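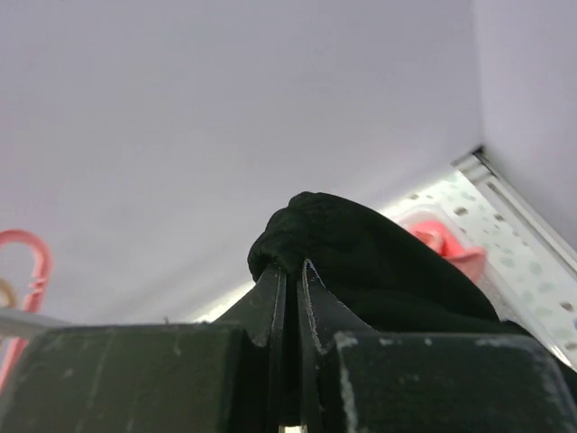
Black fabric from the test garments, against the pale lavender-gray booth panels.

Stostel Tabletop Garment Rack: Review

Prepared for the Mota Household Equipment Review by Stamatia Tzavaras. Edited by Glória Mota.

The Stostel is a small freestanding clothes rack intended for use on a table, a counter or a deep shelf. It is sold by Gradov with a set of slim hangers in pink and beige. Our readers have asked about racks of this type on several occasions, mainly for laundry rooms without space for a floor model, for classroom instruction in clothing care, and for sorting children's garments at a comfortable height. The Review had previously covered only floor-standing racks, and the standards applied to those products have been adapted here where necessary.

The rack was purchased at the ordinary retail price through Nornodberg and arrived in a single flat carton. It was assembled according to the printed instructions and used over a period of weeks ending in July, during which garments were placed on it and removed from it about 400 times. The garments were ordinary items of household clothing in light and medium weights. Winter coats were excluded, as Gradov does not recommend the rack for them.

Assembly

The rack consists of a horizontal rail, two upright posts and two foot bars, joined by white connectors at the corners and white collars at the base. The parts push together by hand. The collars were stiff on first assembly and one had to be turned slightly before the post would seat fully. The instruction sheet does not mention this. Users with limited grip strength may wish to ask for assistance, particularly when taking the rack apart, which proved more difficult than putting it together.

The connectors are identical from left to right, and it is therefore possible to fit one of them facing backward. The error is easily noticed once the rail is in place, but by then the joint has to be pulled apart again. A molded arrow would solve the problem at no great cost, and we have suggested as much to Gradov. 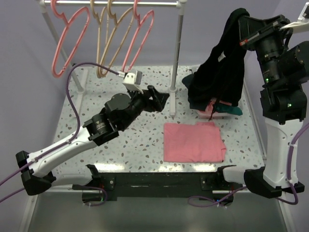 3 min read

Stability and footprint

The foot bars lie flat on the work surface and hold the posts upright without clamps. On the smooth speckled surface of our test booth the rack stayed where it was placed during normal use. It did shift when a garment was pulled sideways off a hanger without first being lifted, and this is the most common way in which hurried users will disturb it. Adhesive pads under the feet, which are not supplied, reduced the movement considerably.

There is open space between the two feet, and it is of real value. Folded items and garments waiting their turn can be kept directly below the rail, and on a narrow counter that space would otherwise be lost. In our booth the rack shared the surface with a folded pink cloth and a container of clothes, and there was still adequate room in front of the rail to lay a garment out before hanging it. Purchasers with a counter less deep than a standard kitchen counter should measure before ordering. The foot bars run from front to back, and they determine how close to the wall the rack can stand.

The rail is satisfactory for its purpose. With the hangers loaded with light shirts it did not bend to a degree that affected use. When every hanger was pushed to one end, the opposite foot became noticeably easier to knock. An even distribution of weight is advisable, and the instructions say so in rather small print.

The hangers

The hangers included with the rack deserve separate comment, as they account for much of its usefulness and for most of our reservations. They have thin frames with rounded ends and small notches. The thin frame is an advantage for narrow necklines, and the rounded ends left no visible points at the shoulders of the knit garments we used. The notches are meant for straps. They held narrow straps well and wide straps poorly.

Two colors in one set is a sensible choice. In shared households the pink and beige can be assigned to different people or to different stages of the laundry, and instructors on our panel found it convenient to be able to say "the pink one" to a student. Hangers of the same color hung side by side tend to overlap, however, and their lower loops catch on each other when one is lifted away. This happened often enough to be recorded as a fault. Leaving a gap of a few fingers between hangers prevents it, although doing so reduces the practical capacity of the rail.

Hanging a garment

The panel compared two methods. In the first, the hanger remains on the rail and the garment is brought up to it. In the second, the hanger is taken down, laid on the work surface and fitted into the garment before both are returned to the rail together. The first method is quicker with open-front clothing. The second gave more consistent results with everything else, and it is the method we recommend for beginners and for anyone working while seated.

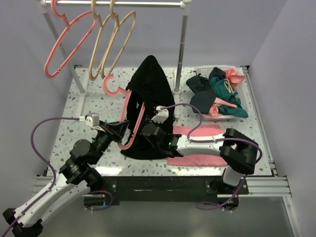

The order of the steps matters more on a rack of this size than on a full-height one. Fitting one shoulder of the hanger completely before starting on the other kept the garment from sliding away across the surface. It also helps to locate the label first. In dark clothing, where the front and back of the neckline are hard to tell apart, a pale tag is frequently the only quick guide, and several of our panel's mistakes were made with black garments whose labels had been folded under.

The hook should be kept clear of the fabric throughout. It is smooth and caused no snags in our use, but a hook buried in a bunched neckline must be worked free by hand, and the shoulders are usually displaced in the process. The short clearance below the rail is the other point to bear in mind. Longer garments will rest on the surface, and dresses and full-length trousers are better hung elsewhere.

Care and storage

Gradov advises wiping the rack with a damp cloth. We found this sufficient. The rack can be taken down and returned to its carton, which measures 38 inches along its longest side and will not fit in many cupboards. Most users will probably leave it assembled.

Assessment

The Stostel is recommended for light garments, for instruction and for small laundry rooms — with the reservation that its hangers need more spacing than the rail comfortably provides. It is not suited to heavy clothing. The instruction sheet should be revised to deal with the collars and the orientation of the connectors. Replacement hangers are available from Nornodberg in the same two colors, though at present they cannot be bought singly.

Correspondence concerning this review may be addressed to Glória Mota at the Mota editorial office. The index of past reviews, now at 2,852 entries, is open to all subscribers.

Related reviews

Floor-Standing Clothes Racks: Revised Standards
Slim Hangers for Knitwear
Gradov Folding Drying Frame
Laundry Containers for Shared Households
Non-Slip Pads and Feet: A Short Comparison
Nornodberg Counter Shelf, Second Edition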